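双腕ロボットでシリコンヘラをつまむ 台の準備からデータ取りまで(共同工房メモ)

2018年5月26日 更新

Stemhamの工房で組んでる双腕のやつ、手順を聞かれることが増えたのでまとめ。急いで書いてるので抜けはあとで足します。腕の組み立てそのものは前のページ。今回は「台に載せてから、ヘラを拾って片付ける動作を取るまで」。

用意するもの
・腕 2本(左右対称に付ける)
・グリッパー 2個、手首カメラ付き
・黒のアルミフレームと木の天板
・シリコンのヘラ、色違いで何本か
・おろし金(四面の箱型)、まな板など、台に置く小物
・白いプラの収納ケース
・PC、モニター、キーボード
・電源タップ、結束バンド、黒テープ

ヘラは台所用品売り場の安いやつで十分。色だけは揃えないこと。全部同じ色にすると、あとで映像を見返したときどれをつかみにいったのか全然わからん。最初これで一晩ぶん捨てた。

1. 台を固定する

フレームの四隅を締める。締めたつもりで締まってないのが毎回一か所はある。天板を手で押して、きしむ音がしたらやり直し。床には黒テープで位置を出しておく。掃除で台を動かされても戻せる。

天板は無塗装に近いほうが楽。ツヤがあると蛍光灯が映り込んでカメラの露出がばたつく。うちのは少し反射するけど許容範囲。

2. 腕を付ける

左右の縁に一本ずつ。根元のネジは対角に少しずつ。一気に片側だけ締めると傾く。傾いたまま原点を取ると、左右で高さが合わなくなって、グリッパーが天板をこする。こすった跡は消えない。

高さの基準は、グリッパーの先を下に向けた状態で天板から15ミリ。スペーサーは厚紙を重ねたのでいい。ちゃんとしたゲージはいらない。

3. ケーブル

いちばん時間かかるところ。腕に沿わせて巻くけど、手首のところだけは余らせる。余らせないと手首をひねったときにコネクタが抜ける。余らせすぎると今度は小物にひっかかる。正解はない、動かして直す。

やり方
・腕を一番遠くまで伸ばす
・その姿勢でケーブルを仮どめ
・手首を左右いっぱいまで回す
・突っ張ったら指二本ぶん足す
・結束バンドで本どめ、切り口は外側に向けない

切り口、手を切ります。二回やった。

4. 原点とりと左右の確認

Kiiskinenという名前の自作スクリプトでまとめてやってる。原点、可動範囲、グリッパーの開閉の順。途中で止めると設定ファイルが半端に書かれるので、止めたら最初から。

可動範囲は腕の能力いっぱいにしない。ケースに手が届けばいい。広く取るほどぶつかる場所が増えるだけ。

左右の腕が真ん中で会うあたりは特にゆっくり。速度は最大の三割くらいから。慣れてきても五割より上げてない。

5. 小物を置く

ヘラは手前、ケースは奥。並べ方は毎回ざっくり変える。きれいに並べると、その並びしか拾えないものができてしまう。重なってるほうがいい練習になる。持ち手が天板の端から出るのだけは避ける、落ちるので。

ケースは軽いので、腕が縁に触れるとすぐずれる。裏に滑り止めシートを小さく切って貼る。両面テープは剥がすときに天板の木ごと持っていくからだめ。
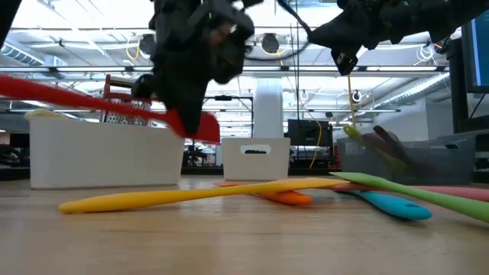
左のグリッパーで赤いヘラ。手前にも5本重ねてある。

6. つかむ位置

ヘラの真ん中あたりをつかみたくなるけど、持ち手の細いところで滑って回る。頭が重いので下を向く。向いたままケースに入れようとすると縁に当たる。
頭に近いほう、幅が変わる手前をつかむと回りにくい。それでも回るときはグリッパーの指に薄いゴムを貼る。厚いのはだめ、閉じきらなくなる。

握る力は弱めから。シリコンは見た目より逃げるので、弱すぎると持ち上げた瞬間につるっといく。強すぎるとモーターが熱を持つ。続けて動かすなら扇風機を台に向けておくとましになる。家のでいい。

7. 二本の腕で同時に寄せるとき

ヘラが重なってると、片方だけでは上の一本を取るつもりが下も動く。こういうときは左右から寄せて、片方で軽く押さえ、もう片方で抜く。順番は「押さえる、つかむ、抜く」。押さえる側は握らない。閉じたまま先で触るだけ。

左右の指先を近づける場所は、人が操作してると距離感が狂いやすい。上からのカメラと手首カメラ、両方を画面に出しておくこと。片方だけで済ませようとした日はだいたいぶつけてる。

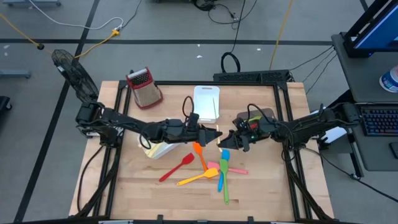 Honnessさんからのコメント:うちも同じような台でやってますが、押さえる側の腕は位置を固定にしないで、少し力を逃がす設定にしたほうがいいです。固定だと下のヘラごと天板に押しつけて、抜く側のモーターが先に止まります。あと指先のゴム、黒だと映像で指の端が見えなくなるので灰色おすすめ。

なるほど、と思って両方試した。力を逃がすほうは確かに効く。灰色ゴムは在庫がなくてまだ。効いたら追記します。

8. 記録をとる

ここからが本番。一回の動作を「開始姿勢、つかむ、運ぶ、放す、開始姿勢に戻る」で一本とする。途中で失敗しても消さずに残す。失敗の印だけ付けておく。あとで要らないとなったら消せばいいけど、消したものは戻らない。

ファイル名は日付と通し番号。色とか気分とか入れ始めると必ず破綻する。した。

先週までで182本とって、使えたのが124本。残りはケーブルがカメラの前に来てたり、開始姿勢がずれてたり。ケーブルのほうは手順3をさぼったのが原因なので、戻ってやり直すこと。急がば回れ。

とる前の確認
・カメラが全部映ってるか(手首のは抜けてても気づきにくい)
・ディスクの空き
・非常停止に手が届くか
・扇風機の首振りを切ったか(首振りだとケーブルが揺れる)
・コップを台に置いてないか

最後の、冗談ではなく。飲み物はPCの机まで。

9. 小物を増やす

ヘラが安定してきたら他のものを混ぜる。うちは箱型のおろし金、まな板、トレーあたり。いきなり拾わせない。まず障害物として置くだけ。腕がそれを避けてヘラを取れるようになってから、つかむ対象に入れる。 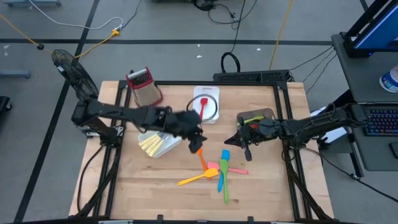
障害物を足した日は、可動範囲の設定を必ず見直す。おろし金みたいに背の高いものは、手首より上のケーブルが先に当たる。指先ばっかり見てると気づかない。金属なので当たるといい音がして、隣の作業の人が振り向く。

トレーは浅いので楽そうに見えて、縁が指先とちょうど同じ高さになる。縁から入らず上からまっすぐ下ろす。下ろしてから開く。開いてから下ろすと縁を踏む。

細かいものをトレーに並べる場合は、並べる向きを腕の左右どっちから取るかで決めておく。両方から取れるように、と欲張ると両方とも取りにくい角度になる。

10. ケースに入れる

つかむより放すほうが難しい。ケースの真上で開くと、ヘラの頭が先に落ちて持ち手が縁に残る。少し傾けて、頭を奥の壁に当ててから開く。指を開いたあと、すぐ横に動かさない。シリコンが指に張り付いてついてくることがある。一拍待って、まっすぐ上へ。

手首カメラはこの場面で役に立つ。上からだとケースの中が影になって見えないことが多い。ただし反対側の腕が前を横切ると何も見えなくなるので、放す側が作業してる間、もう片方は台の外側に引いておく。

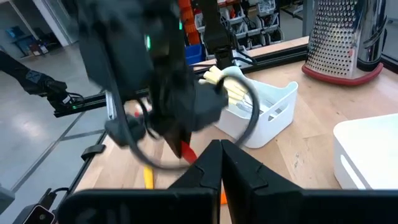
引いておく位置も開始姿勢と別に一つ登録しておくと早い。うちでは「待ち」と呼んでる。ボタン一つで待ちに行くようにしたら、一本あたりの時間が79秒まで縮んだ。前は倍近くかかってたはず(ちゃんと測ってない)。

速度を上げて縮めたわけではないので注意。動きを減らしただけ。速度で縮めると映像がぶれて、指先がどこにあるかわからない記録が増える。

11. 片付け

腕を待ちの位置に戻す、電源を落とす、の順。逆だと腕がだらっと落ちる。手を添えながら切る。天板に手拭いを一枚敷いておくと安心。

電源タップは元スイッチまで切る。工房の共有の延長コードを借りたら巻いて戻す。黄色いやつはFamcombeのほうの備品なので混ぜないでくだい。

よくあるつまずき
・グリッパーが半分しか閉じない → ゴムが厚い、または指のネジがゆるい
・左右で高さが違う → 根元の傾き。原点の取り直しだけでは直らない
・画面が急に止まる → USBの差し込み口を一か所に集めすぎ。分ける
・ヘラが毎回同じ方向に回る → つかむ位置が持ち手側に寄ってる
・腕が小刻みに震える → 台のネジ。腕を疑う前に台

震えのやつは腕を全部ばらしてから気づいたので、ほんとに台を先に見て。

設定ファイルの中身は次のページに貼ります。待ちの登録方法もそっちで。11月に台を一段低くする予定で、そうなると手順2の数字が変わるから、その時にこのページも直します。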